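Quick note before you clone anything: the audio isn't in this repo, just the transcripts, the word lists and the scripts. The recordings are big and I've promised a few people I'd hand them over personally, so email me if you want them.

# hiltum-words

G'day, I'm Jarrah Harawira, and this is my collection of the everyday words people use in and near Hiltum, the town where I grew up. Mostly it's words for food, weather, paddocks, dogs and being cranky with your relatives. I started it on the back of a feed invoice when my aunt called a gumboot something I'd never heard before (it's in `words.csv`, go and look, it's great) and it got out of hand from there.

## What's in the box

- `words.csv` – 200 headwords, one per row, with a meaning and at least one sentence somebody really said
- `transcripts/` – 28 conversations, plain text, one file each
- `places.csv` – the spots I've got words from, which is Hiltum itself plus Merer, Ikari and Whitelaw
- `scripts/` – 3 little Python scripts, none of them clever

Of the 200 words, 134 turn up in the transcripts. The rest came from letters, phone calls and people yelling at me across the car park at footy. Those have `heard` in the source column, and you should trust them a bit less. I do.

## How I wrote things down

I'm not a linguist! I did one semester and mainly remember the biscuits. So the spelling is whatever the speaker said looked right to them, and if two people argued over it I kept both and put the second one in `alt_spelling`. There's a `sounds_like` column as well, which I filled in by ear. If you can do proper phonetic transcription and feel like redoing it, I'd be over the moon.

Swearing is left in. If a word is only ever used about a neighbour, I've changed the neighbour's name.

Merer and Whitelaw are close enough together that people shop in both, so don't read too much into which one a word is filed under. Ikari is another story. They've got their own word for nearly everything to do with water: tanks, drains, the colour the creek goes after rain. I reckon there's a whole separate list up there and I've only scratched it.
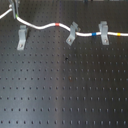
*White cable over a black breadboard.*

## Columns, in case you hate guessing

`word`, `alt_spelling`, `sounds_like`, `meaning`, `sentence`, `place`, `source`, `age_band`

`age_band` is `kid`, `grown` or `old`, and everybody picked their own, so there's a bloke in his fifties down as a kid and I'm not going to argue with him. Blank means they told me to mind my own business. `place` is where the speaker lives now, not where they learnt the word. I wish I'd recorded both, and I've begun doing that for new entries, so expect a `learnt_at` column sometime after September.

## Running the scripts

You need Python and nothing else. From the top folder:

```
python scripts/check.py
python scripts/count.py
python scripts/make_list.py
```

`check.py` grumbles about empty meanings and doubled-up rows. `count.py` tells you which transcripts a word appears in, though it gets muddled by plurals. `make_list.py` spits out the printable version, which I've been leaving at the Whitelaw library (two-sided, A4, staple it yourself).

## Things I know are wrong

- Three different entries for a cheese toastie that are probably one word
- The Merer transcripts use curly quotes and the others don't
- "Dunny" is in there. I know everyone says dunny. My uncle insisted.

## Using it

Go for your life, so long as it's not for making fun of anyone. School projects, crosswords, your own dictionary, all good. If you print any of the sentences, please say they came from people in Hiltum and its neighbours. Everyone in the transcripts said yes to being included and picked the initials they're listed under.

Corrections are very welcome, and new words even more so. Open an issue or send me an email, and put the sentence in with it, because a word without a sentence goes into `maybe.txt` and I'm terrible at getting back to `maybe.txt`.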